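HOSP 338: Lodging Operations
Unit 2 handout – Linen Supply and Par Levels

Read before class. Bring a calculator.

What a par is

One par of linen is the amount needed to dress every bed in the house once. A property that owns three par has enough for one set on the beds, one set in the laundry, and one set on the shelf. Most textbooks give three as the floor for a house with its own laundry. Houses that send linen out need more, as a set may be on a truck for a full day.

Par is figured item by item. Sheets, pillowcases, duvet covers and towels all wear at different rates, and a single number for "linen" hides shortages. 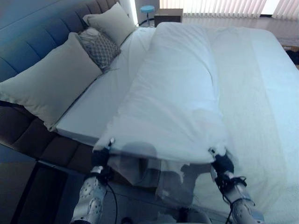

Pillowcases are the item most often set too low. A room standard may change from two pillows to four without anyone changing the order sheet, and the shortage shows up only on a sold-out night. When you work the Larnine case, check the room standard first and the inventory second.

The Larnine case

The Larnine is a 49-room property with one bed per room. It sends linen to an outside plant, Skundari, with pickup in the morning and return the next afternoon. For each item, work out:

– one par
– the par needed to cover the turnaround
– a reserve for damage and loss

Show each step. Answers with no work get half credit.

Duvets and covers

A duvet insert is not changed with every guest. The cover is. This means the insert and the cover have separate pars, and the insert par can be much lower. Some houses skip the cover and use a top sheet folded over the insert, which cuts laundry weight but has to be explained to guests who ask.

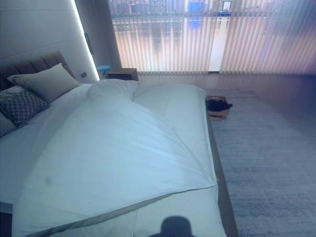 Fig. 1. White duvet on a bed with a padded headboard.

White is the usual choice for bed linen in lodging. Pieces from different orders can be mixed, and all of it can go through the same wash. The cost is that stains show, so the discard rate has to be built into the yearly budget. Keep discards in a marked bin and log them by item and cause. Tumaden, the supplier in the reading, gives credit only on seam failures, so the cause column matters.

Fabric notes for the quiz

Know the difference between thread count and weight. Know why a cotton-polyester blend dries faster than all cotton. Know what pilling is and which finishes slow it down.
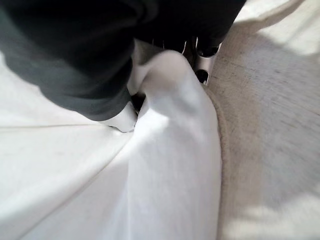

Before next class

Read the Omoregie chapter on contract laundries, both parts. Finish the Larnine worksheet through question 2. The worksheet is due at the start of class – late work goes in the box outside the department office.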